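The Origins and Preparation of Clafoutis 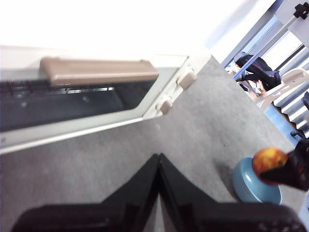
Clafoutis is a baked dessert from the Limousin region of central France. Whole cherries are placed in a buttered dish, covered with a thin batter of eggs, milk, sugar and flour, and baked until the top is golden and the center is just firm. It is served in the dish in which it was baked, usually lukewarm.

The name is generally traced to a verb in the Occitan language meaning "to fill." The dessert is commonly dated to the 19th century, although country cooks in the region may have prepared similar dishes well before that time. When the same batter is baked with plums, pears or apricots, many people in France call the result a flaugnarde and reserve the name clafoutis for the cherry version. In American cookbooks the distinction is seldom observed.

The question of whether to remove the pits remains open. Tradition holds that they should be left in place, as they are said to give the batter a faint almond flavor and to keep the juice inside the fruit. Guests must then be informed before the dessert is served. I leave the pits in when baking for my own household and remove them when children or older relatives are expected. A few drops of almond extract may be added to the batter in the second case.

The recipe given on this page is the one I have used for several summers. It was first written down for me by Shahzad Satti, with whom I shared a kitchen in Stirndale, and it has been changed only in the amount of sugar, which I found excessive with ripe sweet cherries.

Ingredients, for one small dish

Sweet dark cherries, enough to cover the bottom of the dish in a single layer
3 eggs
80 grams of sugar
87 grams of all-purpose flour
One cup of whole milk
A pinch of salt
Butter for the dish

The flour measurement has been questioned by readers in the past. It is what my measuring cup holds when leveled with a knife, and I have kept the figure as I first weighed it. A small difference in either direction will do no harm.

Method

Heat the oven to 350 degrees Fahrenheit. Butter the dish generously, including the sides, and sprinkle it with a spoonful of the sugar. Arrange the cherries in the dish.

Beat the eggs with the remaining sugar and the salt. Add the flour and stir until no lumps remain, then pour in the milk gradually. The batter should have the thickness of light cream. Allow it to rest while the oven finishes heating. Pour the batter slowly over the cherries so that they are not pushed to one side.

Bake until the edges have risen and browned and a knife placed in the middle comes out clean. In a shallow dish this takes 40 minutes or slightly less. The clafoutis will sink as it cools. This is normal and does not indicate an error in the preparation.

Notes on fruit and storage

Frozen cherries are acceptable out of season. They should be thawed fully and drained, or the batter around them will remain pale and damp. Canned cherries in syrup are too sweet for this quantity of sugar. Sour cherries may be used, in which case I would return to the larger amount of sugar in the original recipe.

Leftover portions keep for one day in the refrigerator, covered. They may be eaten cold at breakfast, which is the custom in our house. Reheating toughens the batter and is not recommended.

A separate entry on the flaugnarde with pears will follow in November.

Posted 25 Jun 2024. Filed under: Baked desserts, France, Summer fruit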